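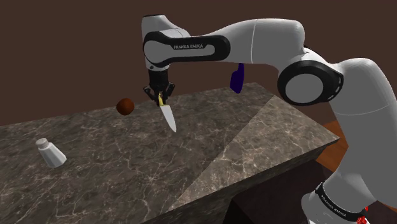 Marble counter.

August 23, 2021

I rode over Brornasine today! All of it, from the lake to the top and down the far side, without walking a single yard. My legs are humming as I write this and I have eaten two dinners.

Left Breltis before it was light. The road goes along the water for a long flat stretch and I kept telling myself to go slow, go slow, and of course I didn't, because the air was cold and smelled of cut hay and the new tires are so quiet. (I'm very much in love with the new tires. The Bomotix ones, the wide pair I put on in June and then complained about for a week. I take it all back.)

The climb starts right after the sawmill with a nasty little ramp, then settles down into the woods. I'd been scared of the woods part, going by the profile on the map, but it was lovely. Shade the whole way, water running down the ditch beside me, and a woodpecker that seemed to move up the hill at my speed. I ate half a cheese roll while riding and dropped the other half. At 2000 meters the trees just quit and you come out into this huge bowl with the road drawn across it in long zigzags, and you can see every bit of what you still have to do. I laughed out loud. Then I got off for water, which I don't count as walking, put the light jacket on, took it off again, and got going.
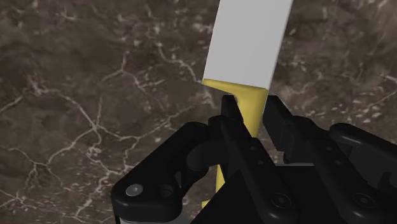

Yellow handle, pale blade.

The last part was hard. Wind straight in the face on every second bend, and the surface turns to patched concrete with a seam that thumps you in the spine. I went down to the lowest gear and stayed there and sang, badly, the same chorus over and over. Marmots whistling at me from both sides. And then a sign, 2503 meters, covered in stickers, and a bench, and the whole other country of valleys on the far side that I've only ever seen on paper! I sat there until I got cold. There was snow in one gully, gray and tired looking, in August.

Coming down to Marchal was pure joy except for the first 400 meters, loose gravel, which I took at the pace of a nervous cow. After that, smooth road, big open curves, warm air coming up to meet me in layers. I had to stop twice to rest my hands. Note for next time: move the brake levers in a little, and bring the thicker gloves.

Marchal has a fountain, a bakery that closes at noon (I got there at ten past, naturally) and a campground with plum trees. The plums are ripe and they let you have the ones on the ground. Washed my socks, hung them on the handlebars, fell asleep on the grass with my helmet still on.
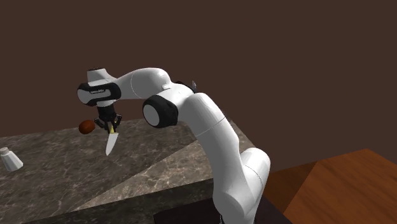 A comment under my last entry says the valley road south of Marchal is dull and full of trucks, and that I should take the old mule track past the chapel, since it's been paved for years and hardly gets any cars. I looked on the map and it's there, a thin white line with two of those little steepness arrows. More climbing, then! I'm tempted. I'll see what my knees say at breakfast.

Rear brake needs a look in the morning. Also out of chain oil.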